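Snack Sorting with Hand-Held Grippers - Frequently Asked Questions

What is the Pivwood method?
Pivwood trains a manipulation policy from demonstrations recorded with hand-held grippers. No robot arm is needed during collection. The policy predicts gripper pose and finger width relative to the current pose.

What does the task consist of?
Packaged snacks lie between the operator and a row of larger objects at the back of the table. They are to be moved one at a time into an orange basket on the left. The larger objects are distractors and must stay in place.
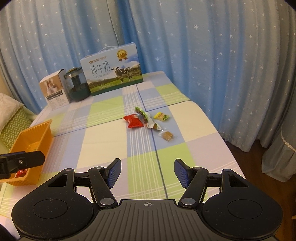 How many demonstrations were used?
The published result uses 1000 demonstrations. A second model was trained on 2000. It scored within the noise of the first, so the smaller set is the one we release.

What is the success rate?
84 percent of single-item placements in the Vollisari test set, over tablecloths and rooms not present in training. An item counts as placed when it is fully inside the rim and both fingers have cleared it.

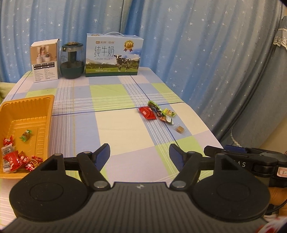
The Van Hecke baseline plans each grasp from a segmented point cloud. Its main weakness is thin, reflective packaging, where depth readings drop out. Crinkled wrapper ends such as those on the red-and-gold candy in the near corner of the tray are typical of this case. Pivwood takes only color images and does not use depth.

Does the policy handle overlapping items?
Partly. Two flat packets in contact are sometimes picked up together - this accounts for about 36 percent of failures.

Are the distractors fixed?
No. Their positions vary between sessions.

Where are the data?
On the Flestcombe server, under the June release. Checkpoints for both models are in the same folder.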